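과자 소포장 단위와 책상 위 보관 방법에 관한 조사
생활디자인 기초 과제 보고서
제출일: 2025년 11월 26일

1. 조사 목적
공동 작업실에서는 과자를 봉지째 뜯어 놓고 먹는 일이 많다. 남은 과자는 눅눅해지고 부스러기는 상판에 남는다. 우리 조는 작은 상자에 과자를 담아 탁자에 두는 방식이 이 문제를 얼마나 줄이는지 알아보았다. 예비 조사는 7월에 했고, 그때 쓴 질문지를 고쳐 본조사에 다시 사용했다.

2. 조사 방법
작업실 이용자 20명에게 간식을 먹는 장소, 한 번에 먹는 양, 먹은 뒤의 정리 방법을 물었다. 간식 예산은 한 사람당 하루 600원으로 잡았다. 상자는 뚜껑을 연 상태로 나무 탁자 안쪽에 두고 이용자가 직접 꺼내 먹게 하였다. 상자의 위치는 벽 가까운 쪽으로 정했다. 앞쪽에 두면 노트북이나 도면을 펼칠 때 상자를 매번 옮겨야 한다는 의견이 예비 조사에서 나왔다.
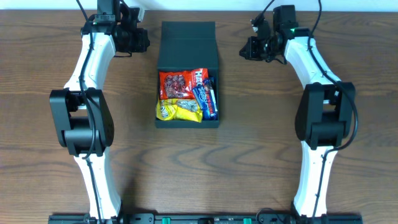
과자는 낱개 포장 제품으로 통일하였다. 포장이 없는 과자도 검토했으나 여러 사람이 손을 넣는다는 점 때문에 제외했다. 하루에 채우는 양은 100g 안팎이며, 다 떨어져도 그날은 더 채우지 않았다. 기록지는 Clinoslow라는 이름의 공유 문서로 만들었고 작업실을 마지막에 나가는 사람이 남은 양을 적었다.

3. 결과
응답자 가운데 아홉 명은 상자가 있을 때 평소보다 적게 먹었다고 답했다. 큰 차이가 없다고 답한 사람도 비슷하게 많았다. 부스러기에 대한 불만은 줄었지만 빈 포장지를 상자에 도로 넣는 경우가 새로 생겼다. 기록지에도 포장지를 골라낸 뒤 무게를 쟀다는 메모가 여러 번 나온다.
상자 크기에 대해서는 의견이 갈렸다. 작은 상자는 자리를 덜 차지하지만 금방 비고, 큰 상자는 다른 물건까지 담게 된다고 하였다. 나무 상판은 결을 따라 가루가 끼기 쉬워 마른 천으로 먼저 닦고 젖은 천을 쓰는 순서가 편했다.

4. 한계와 보완
조사 대상이 한 작업실의 이용자로 한정되어 있고, 먹은 양에 대한 답은 본인의 기억에 의존하였다. 기록이 빠진 날은 집계에서 뺐다. 다음 조사에서는 포장지를 버릴 작은 통을 상자 옆에 함께 두고, 뚜껑이 있는 상자와 없는 상자를 번갈아 사용해 볼 계획이다. 질문지 원본과 기록지는 부록에 실었다.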